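# Inar begins filming "Flulluria"

2025-07-16 – Shooting has begun on "Flulluria", a drama about two sisters who reopen their late father's ferry line. 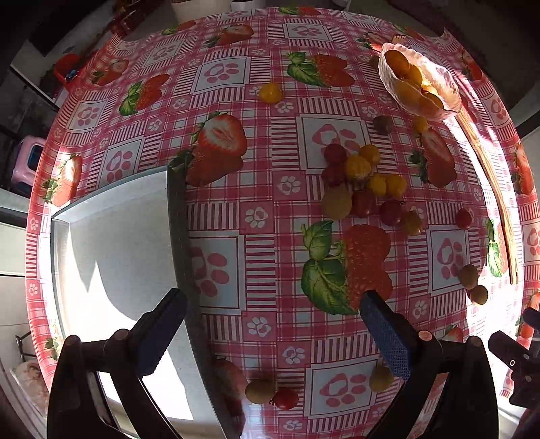 Miyuki Sasaki, speaking by phone between rehearsals, said the script had changed a good deal over 3 drafts and that the younger sister now has the last word in most of the quarrels.

Kaj Kárason directs for the production company Inar. The cast is small, with four speaking parts, and most of the story takes place on board the ferry and in the harbour office. An open call for extras drew 865 replies.

Kikuchi will handle distribution – a release date has not been set. The crew moves to Furnari for two weeks at the end of July.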